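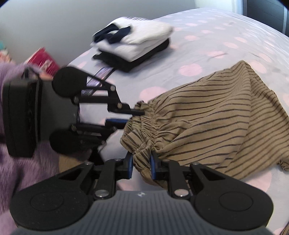
Training Equipment / Goals and Nets

Rastell Folding Soccer Goal

The Rastell is a mid-size training goal for club practice, school fields and backyards. It is sold one at a time or as a pair, and it comes with the net, ground anchors and a carry bag.

The frame is aluminum tube with steel hinges at the back corners. To set it up, unfold the sides, lock the crossbar and clip on the net. Two adults can do it without tools. Folded, the goal lies nearly flat and can be stored against a wall or slid under a bench.

The net is knotless polyethylene. It clips to the posts and crossbar with plastic hooks, so a torn net can be replaced in a few minutes. Replacement nets are sold in white only. Spare hooks come in bags of 60.

Sizes

The standard Rastell has an opening 6 feet wide and 4 feet high. This suits small-sided games and shooting drills for younger players. Older teams mostly use it for passing and possession work, with a goal at each end of a shortened field.

If you need a full-height goal for matches, look at the Riketti range. Riketti nets and hooks do not fit the Rastell frame.

Anchoring

The goal must be anchored whenever it is standing, including between sessions. Use the supplied U-pegs on grass. On artificial turf or indoors, use sandbags across the rear bar. Sandbags are sold separately. Do not let children climb on the frame or hang from the crossbar.

Care

Wipe the tube down with plain water after use on muddy fields. Check the hinge bolts at the start of each season and again halfway through. The net can stay on when the goal is folded, but let it dry first. Do not leave the carry bag outside, as the zipper is not weatherproof.

Delivery

Goals ship from our Fluvholm warehouse. Single goals go by parcel carrier. Pairs are sent on a pallet and need someone present to sign. Orders over $300 ship free. The Nijs target sheet, which hangs from the same crossbar hooks, can be added to any order and travels in the same carton.

Blue frames are out of stock until April. White frames are available now.

In the box

Goal frame
Net, fitted
Net hooks
U-pegs for grass
Carry bag
Assembly sheet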